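June, by Pendo Mugo

We use cookies to remember your settings. Accept | Manage

Polling place walk-through, Wirnov hall, with my comments

I did this one at 7 in the morning with Attila Hegyi, who runs the desk on voting day. The referendum list for this hall has 2,995 names on it, up from last time, so I took my time with the doors and the line.

1. Main entrance and ramp: OK. The ramp is solid and the handrail doesn't wobble (I leaned on it pretty hard!). Please put the mat away, I tripped on it twice.

2. Side exit: NOT OK. Stacked chairs in front of it again. Attila moved them while I stood there, but I'd like to see it clear at opening time too.

3. Voting booths: OK. Curtains close all the way. One pencil string is too short for anybody sitting down, so swap it.

4. Campaign material: mostly OK. I pulled a "Vote Yes" sticker off the lamp post by the gate. The "No" banner across the street is over 80 feet from the door, so it stays. 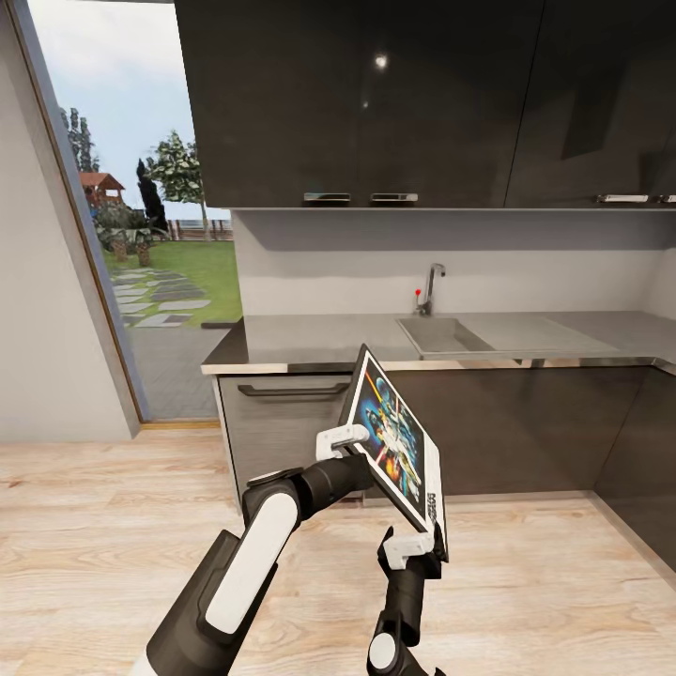
Framed poster, held at a tilt over a light wood floor.

5. Ballot boxes: OK. Seals are in the bag and the numbers match the sheet. Shabani Shirima signed for them, I signed under him, and the spare box is still in its wrapping.

6. Extension cords: NOT OK. The one to the check-in laptop runs right across the walkway. Tape it down or move the table closer to the wall, I don't mind which.

7. Lighting: OK inside, but the parking lot light nearest the road is out. Polls close at 9 in the evening and it'll be dark for the folks packing up, so I called Turunen about a new bulb and left a message.

8. First aid kit: OK, though the burn cream is past its date.

I'll be back to look at items 2 and 6 before the tables go out. Mwajuma Kimaro has the gate key if I'm running late.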